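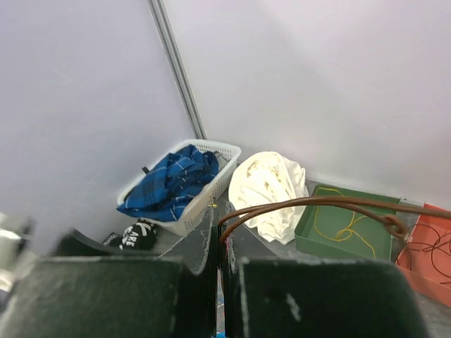 Hatem Ghoneim asked at the February meeting why a written rule on gripper pads was needed at all, when every operator at Skisasari already looks them over before starting. His question was a fair one, and the working group has taken it into account in the revised guidance for handling cloth and cable, which now applies at both Hilberg and Skisasari.

The group's answer is that looking is not the same as recording. In the last review period, 139 handling sessions were logged across the two sites, and 28 of them had no entry for the state of the pads. When results from those sessions were later compared, it was not possible to say whether a missed grasp was due to the program or to a worn surface. A short written check removes that doubt.

The main points of the revised guidance are as follows.

Pads on both fingers are to be inspected before each session and the result entered in the Inga log. Marks and scuffing should be noted even where the pad remains fit for use. A pad that has lifted from its backing must be replaced before work begins.

Cables and cords in the working area are to be treated as a snagging risk. No more than 6 loose items may be set out at one time without the agreement of the shift lead. The arm must be brought to a full stop before anyone reaches in to free a cable, however small the tangle.

Garments with straps, tags or drawstrings may be used, but should be listed by type in the session notes. Trays and baskets are to be returned to their agreed starting places between sessions – a point on which practice at the two sites has differed.

Bikum has confirmed that its own staff will follow the same rules when visiting either site. Printed copies of the check sheet will be held beside each cell, and version 2 replaces all earlier copies. Comments on the wording may be sent to the working group through the usual site contacts.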